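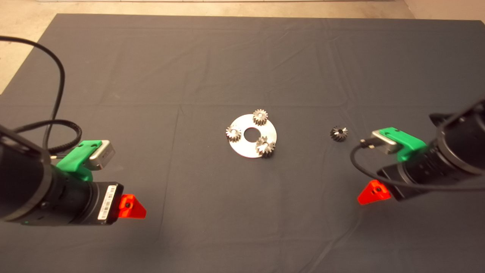

4.2 Laying out the gear stage

Search this manual Enter keyword or part no. Go

Read this section through before you open the gear stage of the Westard drive unit. Work on a flat surface covered with a dark cloth. The small gears are easier to find against it, and the cloth keeps them from rolling.

1. Spread the cloth over the work surface and smooth it by hand. Fold creases do no harm. Loose threads do, so trim them first.

2. Place the round carrier plate flat on the cloth. Leave the center hole clear.

3. Stand the three small spur gears on the plate, spaced around the center hole, with the bores upright. At this stage they only rest on the plate. A gear may hang slightly over the rim.

4. Lay the remaining gear on the cloth to the right of the plate, on its side. Keep a strip of bare cloth between it and the plate so that it is not picked up with the spur gears.

NOTE: Units supplied before March use the Bosman carrier plate. The layout is the same, but the parts are not interchangeable. Check the label on the parts bag before you mix sets.

5. Look over the teeth of each gear under a good light. Turn the gear slowly between finger and thumb through one full turn. Set aside any gear with a chipped tooth or a burr.

6. Wipe each gear with a lint-free cloth. Do not use the work cloth for this.

CAUTION: Gear teeth can have sharp edges. Wear thin gloves when wiping or turning the parts.

7. Apply a thin film of Gestidine grease to the teeth. Keep grease out of the bores. Wipe off any excess and let the parts stand for 30 minutes before assembly.

CAUTION: Do not tap a gear into place with a hammer or a metal drift. If it will not seat by hand, remove it, clean the bore and try again.

8. If the parts must be left overnight, cover them with a second clean cloth. Do not stack the gears.

The gear stage should be opened for cleaning and fresh grease after every 2000 hours of running. Write the date and the hour reading in the service log at the back of this manual.

Replacement gears are sold as a set under the Drultitz parts list, page 19. Go on to 4.3, Fitting the spur gears.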